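Can a machine mop the floor yet?

Aug 3, 2019

Every few months a reader writes in to ask when they can stop doing housework. The short answer is that you can already buy a disk that vacuums a flat floor, and past that you are mostly on your own. Mopping with an ordinary flat mop is a good test of why. It takes an adult two minutes to learn and most of us do it while thinking about something else.

Clornon, a small firm that works on home and shop-floor chores, has spent since April on that one job. Its approach is to have people do the work through hand-held grippers, so that the job is done with the same kind of fingers a machine would have.
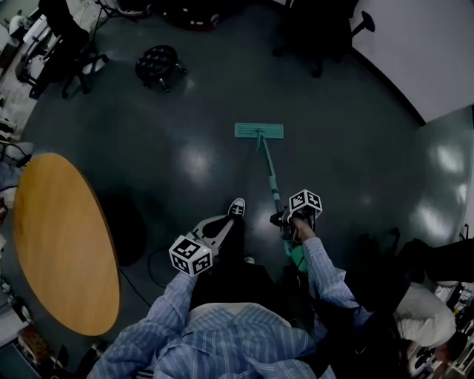
Veronica Filip

Try it and you find out how much your hands were doing. A mop handle wants to roll. When the head swivels, the pole twists, and a human palm lets it slip a little and then catches it again. A gripper either has hold of the pole or it doesn't. People new to the job at Clornon squeeze too hard and end up steering from the shoulders.

The firm has logged 1255 mopping runs so far, with 14 people taking turns. The runs are short, most of them around 900 strokes of the pole apart from a change of operator, and the log notes who was holding what and where the head went. Software then tries to learn the motion from that.

How far along is it? On open floor, the engineers told me, the learned motion is decent. It pushes, turns and comes back along the next strip. Furniture is where it goes wrong. A table in the way means shortening the stroke and changing the angle of the pole, and a cable on the floor means deciding whether to go over it or stop. The software still makes poor choices about both.
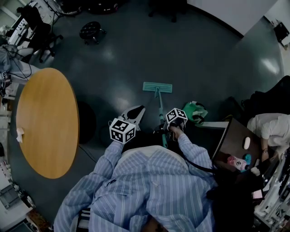 Flat mop with a swivel joint, worked with hand-held grippers.

Fekach, which sells cleaning services to warehouses, has looked at the same problem from the other end. It sees little use for a machine that handles a mop made for people when a ride-on scrubber covers a big floor faster. I think that is right for a warehouse and wrong for a kitchen — nobody is driving a scrubber around the legs of a dining table.

Shop floors sit somewhere between the two. At Olteanu, a parts shop that has asked for a trial, the aisles are clear but the corners behind the benches are still mopped by hand at the end of the shift. Those corners are what they want help with, and they are the hardest part.

My own guess is that the open-floor part of the job will be for sale well before the rest of it. Keep the mop for now. Next issue I will look at folding towels, where the news is a bit better.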